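Last updated 23/12/2018

So the Vrabec run finished overnight and I have been grinning at my laptop since breakfast! We'd been arguing since May over whether our simulated kitchen was any use for scoring a policy (the old Plovura one was hopeless — everything slid around like soap), and I think I finally have something to show.

The trick was starting every trial from a saved state, so two policies get exactly the same sink, the same carrot, the same arm pose. I used to shuffle everything and hope it averaged out over 1000 trials. Silly me.
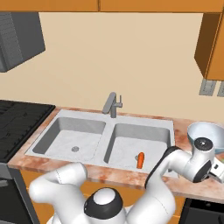

Anyway, 1558 trials this time, 4 policies, and the best one got its carrot out of the sink 82 percent of the time. The ranking came out in the same order as on the real arms at Ustora, which made me do a little dance in the hall. The misses still bug me, though. I want to go through those after the holiday, with coffee, and re-run the worst of them with the grip friction turned down.

Sign up for the Vandico newsletter

Contact | © 2018 Vandico | Back to top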